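4.2 Data collection in cluttered household settings

Most of our demonstrations from the first phase were recorded on a bare table with one or two target objects. Policies trained on that data did well in the same conditions and poorly elsewhere. For the second phase we kept the arm, the controller and the action space as they were and changed only what was on the table. We refer to the resulting set as Stutex, and to the earlier bare-table set as Gundex.

Stutex contains 2,000 teleoperated episodes. They were recorded by 16 operators, all of whom had finished the same short training session. Each episode begins with a written instruction such as "fold the towel" or "put the banana in the bowl" and ends when the operator presses a foot switch. Operators were told to work at a comfortable speed and to leave failed grasps in the recording as long as they could recover from them. An episode was discarded if an object fell off the table or if the arm's force limit was triggered.

Between episodes the operator rearranged the table by hand. We tried scripted layouts early on, with positions drawn at random and shown on a screen, but the scripts kept objects apart and almost never produced fabric lying over or under something else. Letting people drop things where they liked gave us far more overlap. The drawback is that layouts from one operator tend to look alike, and for that reason we split training and test data by operator. No operator appears in both.

Objects were drawn from a pool of 185 household items: kitchen tools, packaging, food, paper goods, small toys and loose textiles. Textiles were sampled more often than their share of the pool, as they were the main source of failure in the Gundex experiments. We did not control the lighting. Blinds were left in whatever position they were in, and recording ran from morning until early evening — long enough for glare on the tabletop to shift a good deal. Figure 2 shows a typical layout.

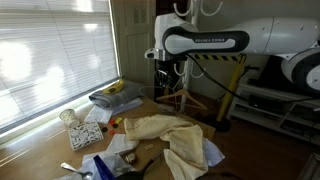

Figure 2. Franka Emika arm above a cluttered tabletop, with crumpled cloth in the middle and a banana on a folded gray towel near the window.

Ingeborg Wegener, commenting on an earlier draft, objected that clutter of this kind mixes two difficulties, finding the target and moving cloth out of the way, and that a single success rate cannot tell them apart. We agree, and now report them separately. A trial counts as a perception failure if the gripper closes on the wrong item or on nothing, and as a manipulation failure if it reaches the right item but does not complete the instruction. Two raters labeled every failed trial from video and settled disagreements by watching it again together.

The same labels are used for the Skosalance baseline in Section 5. We did not relabel the older Gundex trials — the video for many of them was stored at a resolution too low to judge finger contact — so those results are given as overall success only.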